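Demissie Community Help > Kitchen and Food > Storage

Bananas going brown in two days, what am I doing wrong?

Asked in June, 3 answers

Hi all. We moved into a unit in Lodelberg a little while back and ever since then I can't keep a banana alive. At the old place I'd buy a bunch on the big shop and get most of the week out of it. Now they're spotty by the second morning and by the third the kids won't touch them, and there's only so much banana bread a family can eat (I've got three loaves in the freezer as I type this).

They live in the fruit bowl on the bench with the apples and whatever else is going, usually a couple of avocados. The kitchen gets the arvo sun and it's warm in there even in winter because the hot water unit is behind the wall. I buy them from the Clerno near the station, the same as before, just a different branch. I've tried wrapping the stems in cling wrap and couldn't see any difference. Is it the bowl? The sun? Do I just have to give up and buy them two at a time? 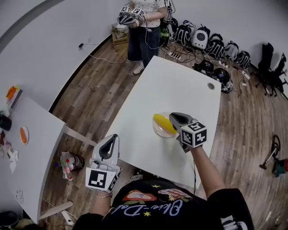

Oh, and before anyone says put them in the fridge, my mum swears you can't because they go black. Is that true or is it one of those mum things?

Answer 1 (marked as helpful, 6 votes)

It's the apples! Well, the apples and the warm wall together. Apples give off a lot of ethylene, the gas that makes fruit ripen, and bananas are very sensitive to it. Avocados do the same as they soften. So your bowl is a little ripening chamber, and you've parked it in the warmest spot in the house.

I'd move the bananas somewhere on their own, out of the sun, with a bit of air around them. Mine hang off a cup hook under the overhead cupboard. A hook also stops them getting those bruised flat bits from sitting on their own weight. If you split the bunch up you can leave a few in the pantry and bring them out as you need them.

Your mum is half right about the fridge. The skin goes dark and looks awful but the inside stays good for days longer. The catch is you have to let them ripen first. If you put them in green they sort of stall and never get properly sweet, even when you take them out again. I wait till they're yellow with no green at the tips, then in they go, in the crisper. My kids used to complain about the colour until I started peeling them before they saw.

For the ones that get away from you, peel and slice them and freeze them flat on a tray, then tip them into a bag. Good in smoothies, and you can stop baking.

Answer 2 (2 votes)

Could be the shop too. I stopped buying mine from the Clerno here because they were always bruised underneath. Get them greener than you think you want. I buy 5 at a time, some green and some ready, and it works out fine for the two of us.

Answer 3 (0 votes)

Get one of those Flidasero fruit bags, my sister has one. Not sure if it does bananas but her lemons last ages.

Comment from the asker

Thanks everyone! Apples have been moved to the other end of the kitchen and the bananas are in the pantry on top of the cereal boxes. Day four and they're still yellow, with one or two freckles. Haven't been brave enough to try the fridge yet. Does the cling wrap on the stems do anything at all or can I stop bothering?

Reply to comment (from Answer 1)

I never noticed much from it either. I'd save the wrap.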